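About Flanitz

Flanitz is a small language school above a shoe repair shop in Pastton. We teach evening and weekend classes to adults who were told at school that they had no ear for languages, and who have decided, some years on, to check.

We opened with 3 classes and a kettle. The kettle is still with us. The classes have grown to a full timetable, which you'll find on the Courses page, along with the prices and the small print about refunds. The small print is the same size as the rest of the print. We had a vote.

How we teach

You will speak in the first lesson. It will be bad, and so will everyone else's, and then there's tea. We don't use a textbook for the first four weeks. After that we use one, mostly for the pictures of railway stations.

Groups are capped at 20, and evening groups tend to run smaller once the clocks go back. Lessons last ninety minutes with a break in the middle. Homework is set every week and we do look at it. If you haven't done it, say so at the start, in the language you are learning. This is how most of our students come to master the past tense.

We don't promise fluency in a month. We have seen the adverts that do, and we'd like to meet those people and ask them to order a sandwich. 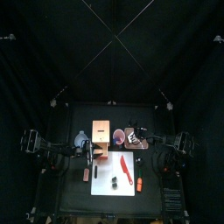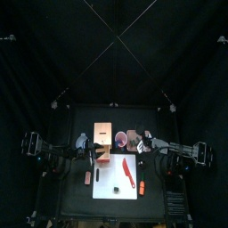

Two views of the black-draped enclosure, with its table and pair of arms.

What we offer

Beginners' and improvers' courses run in 3 terms a year. Conversation evenings are open to anyone who has finished a beginners' course, or who can bluff convincingly. There's also the Rimora Course, our week of daily lessons for people with a trip booked and a guilty conscience. It is named after the street we started in, a street with very little else named after it.

One-to-one lessons can be arranged during the day. They cost more, and there is no one to hide behind.

We also run the Jitpraphai Library, a room of 200 books in the languages we teach. Students may borrow two at a time. A good number are detective novels, as it's surprising how much grammar a person will put up with to find out who did it. Please don't write the murderer's name inside the cover. It has happened to four of them so far, and in one case the name was wrong.

Coming to see us

You're welcome to sit in on a class before you pay for one. Send a message through the Contact page and tell us which language, which evenings you can manage, and how much you remember from school. "None" is a perfectly good answer and saves time.

We are up two flights of stairs -- the door is the green one beside the shoe shop, and the bell works if you lean on it. There's no lift. If stairs are a problem, tell us when you book and we'll use the ground-floor room round the back, where the radiator is better anyway.

Enrolment for the spring courses closes at the end of March. Late applications are considered, with some sighing.

Page last updated: Feb 25, 2021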